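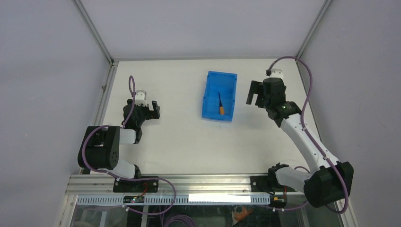 4.2 Does a tray keep a tool in its place?

The claim that a tray with raised rims reduces lost tools is repeated so often in the workshop literature that it is rarely tested. The Durnix handbook states it as a rule. The Colis guidelines repeat the rule and cite Durnix. Neither reports a count. We went into this part of the study expecting to confirm the rule and came out less sure of it.

Our records cover 581 bench checks. At each check the observer wrote down whether the screwdriver assigned to that bench was in its tray, elsewhere on the bench, or missing from the bench. The tool was in its tray in most cases, which at first looks like support for the rule. The trouble is that we have no good reason to credit the rims. Benches with trays were also the benches with the fewest tools on them, and a person who owns one screwdriver and one flat surface has very few ways to lose it.

Figure 2 makes the difficulty plain. The blue tray holds a single screwdriver with an orange handle, and the white tabletop has a good deal of open surface left over. A tool lying directly on that surface would be just as easy to find. The orange handle stands out against the blue, but it would stand out against the white as well. If the tray is doing useful work in a layout of this kind, the work is something other than making the tool visible.

Two other explanations have been offered. The first is that rims stop a round handle from rolling. We accept that they can. We do not accept that this matters much on a level bench, and the reports of rolling in our notes are too few to carry an argument. The second is that the tray acts as a reminder: an empty one tells the user that something has not been put back. This seems to us the stronger idea, and it is the one that Siddiqui checks were meant to test. In a Siddiqui check the tray is swapped for a flat colored mat of the same size. If the reminder matters and the rim does not, the mat should do as well as the tray.

We carried out 70 Siddiqui checks in June. The mat did nearly as well. We are reluctant to make more of that result than it deserves. The users knew that something had been changed on their benches, and people tend to put things back when they know someone is looking. A longer trial, with the mats left in place until they became ordinary, would be more convincing than ours.

Direction is a smaller point, but the guidelines spend a full page on it. Colis asks that the handle face the user and the shaft face away. The screwdriver in Figure 2 lies with its handle toward the near rim and its shaft toward the far side, and so meets the advice. We recorded direction at every check and found no link with whether the tool was later missing. It may save a moment in picking the tool up. We did not time this, and as far as we can tell neither did Colis.

The Skarkidex scoring sheet gives a bench up to 1000 points for order, and a large share of them depends on every tool having its own container. Given the results above, we would treat a high score with caution. It records that trays were bought and filled. Whether fewer screwdrivers went missing has to be counted separately, and the sheet has no line for it.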